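How to Set Up a Drinks Corner in a Small Office Without Starting a War

Posted March 14, 2019
Filed under: Offices, Small Rooms, Mild Grievances

Every small office I have worked in has had a drinks problem, and in most of them the problem was a refrigerator. Somebody buys one, somebody else fills it, and by the second week there is a shelf of half-finished tea with no names on it and a note taped to the door in capital letters. I have written that note. It does nothing.

What follows is the setup I use now for a room of up to a dozen people who mostly drink bottled tea, some water, and one brand of fizzy lemon thing that only Daiane Trindade likes but likes enough for three. It takes an afternoon. It costs less than you'd think if you already own the fridge and more than you'd think if you don't.

What you need

A table, waist high, with a top you can wipe
A small refrigerator, or a big one if you've inherited it
Two plastic crates
A roll of masking tape and a marker that works
A tray with a lip
A bin for bottles and a separate bin for everything else
A cloth that belongs to the corner and never goes home with anyone

Step 1. Pick the wall

Choose the wall by the outlet. I know you would prefer the wall by the window, where the light is nice and the plant is. The fridge wants its own outlet and does not care about the plant. Keep it off the extension cord, read the page in the manual about clearance, and leave at least as much space behind it as the page says. If the manual went out with the box, the maker probably has it online under a model number printed somewhere you will need a flashlight to read.

In our old place on the Pastwood side of town, the fridge was wedged into an alcove so neatly that visitors complimented us on it. It ran day and night, made a sound like a distant lawnmower, and kept everything at the temperature of a mild spring morning. We moved it out from the wall and the lawnmower stopped.

Step 2. Put the table beside the fridge

Beside it, on the side where the door opens. If the door is hinged on the right, the table goes on the left. Get this backward and everyone who takes out a bottle has to walk around an open door to put it down, and they will instead put it on top of the fridge, where it will live until June.

Plenty of small fridges let you swap the hinge to the other side. The manual makes it sound like a two-minute job with a screwdriver. Give it an hour, and put the screws in a cup.

I like a white table for this. People will tell you white shows everything, and they are right, and that's the point. Tea rings on dark wood can go unnoticed for a month, by which time they have become part of the wood. On white you see them right away and feel bad enough to get the cloth.

Leave a gap between the table and the fridge wide enough for your hand and a cloth. Things fall into gaps. A gap you can reach into is a nuisance, and a gap you can't reach into is an archaeological site.

Step 3. Level everything

Put a bottle on its side on the tabletop. If it rolls, fold cardboard under a leg or turn the foot, if your table has feet that turn. Do the same on the fridge shelves. Nearly all of our mystery puddles came from a shelf sitting at a slant with a badly closed bottle lying on it, slowly giving up.

Step 4. Let the fridge stand, then let it get cold

If the fridge has just been moved, especially if it traveled on its side, leave it upright and unplugged for as long as the manual tells you. Then plug it in and leave it alone until it's properly cold. Putting a whole case of room-temperature tea into a fridge that is still warming up to the idea of being a fridge just means everything is lukewarm together.

Use the waiting time to label the crates. One says NEXT, the other says LATER. We tried more descriptive names and there were discussions.

Step 5. Unpack the bottles properly

Take the shrink wrap off the whole case at once. Don't poke a hole in the corner and pull bottles through it one at a time like a man delivering calves. The wrap tears, the last four go across the floor, and a plastic bottle that has been dropped on its cap may look fine and still weep.

Handle each one by the body with a second hand ready underneath if you're passing it to someone. The neck is a fine grip for a full bottle right up until it's slick with condensation. Check the cap as you go. You want the little ring below it still attached all the way around.

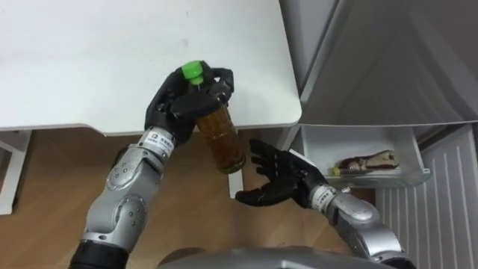 Anything with a broken ring comes out of the case and goes on the tray. Someone either opened it and thought better of it, or it took a knock in transit. You can pour it out or you can have a conversation with the supplier. I have had that conversation with Mokoena, who deliver ours, and it was shorter and pleasanter than I'd planned for, so I had to go and be annoyed about something else.

Wipe the bottles if they're dusty. Warehouse dust turns into gray paste the minute it meets a cold shelf.

Step 6. Stock from the back

New bottles go behind old bottles. Every grocery store does it and every person reading this knows it, and yet the natural human motion is to open the door, see a space at the front, and fill it. Over time this gives you a front row of fresh tea and a back row laid down like wine.

Line them up by kind, front to back, with the labels facing out. One column per drink. When a column is down to two bottles, that drink gets refilled from NEXT, and NEXT gets refilled from LATER. That is the whole system. I once saw a version of it with a spreadsheet, made by a man who had logged 2,759 bottles and could not tell me which tea people liked.

Stand them up. Laying bottles down fits more in, and I understand the temptation, but see Step 3 about slants and giving up.

Step 7. Deal with opened bottles

Here is where wars start. The rule that has worked for us is one strip of masking tape, on the cap, with a name on it. The cap is better than the side because you can read it from above without lifting anything, and the tape doesn't slide off when the plastic sweats. Green caps, white caps, it makes no difference, tape sticks to all of them if they're dry.

Opened bottles go in the door and only in the door. At the end of the week the door gets emptied. All of it, names or no names, including the boss's. The first time you do this there will be an outcry. The second time there will be a lot of people drinking the last inch of their tea at four in the afternoon, looking put upon, and that is how you know it's taken hold.

Don't give the emptying to one person for life. We rotate it. Daiane keeps the list and has never once let herself off, which I find slightly menacing.

Step 8. The tray

Every poured drink gets poured over the tray. You may think your pouring is excellent. The tray is for the others.

Ours is a Trumix, bought because it was the only one in the store with a lip taller than a coin. It's ugly and it has outlived two kettles. Rinse it at the end of the day, since sweetened tea dries into something you could shingle a roof with.

Step 9. The bins

The bottle bin goes within arm's reach of the table. Put it across the room and you will find empties on the table, lined up along the edge as if for target practice. Check whether your recycling pickup wants the caps on or off, write the answer on the lid of the bin, and that will be the end of the only argument duller than the thermostat.

Empty bottles get a quick rinse and a squeeze. A squeezed bottle takes up much less room, and squeezing one is the most satisfying thing that happens in most offices before lunch.

A few things I'd skip

A second small fridge for "just the sodas." You'll have two fridges to clean and the same amount of soda.

Decanting tea into a glass dispenser with a spigot. It looks lovely for one day. Then somebody has to clean the spigot, and somebody is you. We had a Trornus one that dripped from the hour it arrived, and it is now a very nice umbrella stand.

Signs with clip art. Signs with rhymes.

If the fridge smells after all this, take everything out, wash the shelves with warm water and baking soda, and look under the bottom drawer. It's always under the bottom drawer. Ours was a lemon.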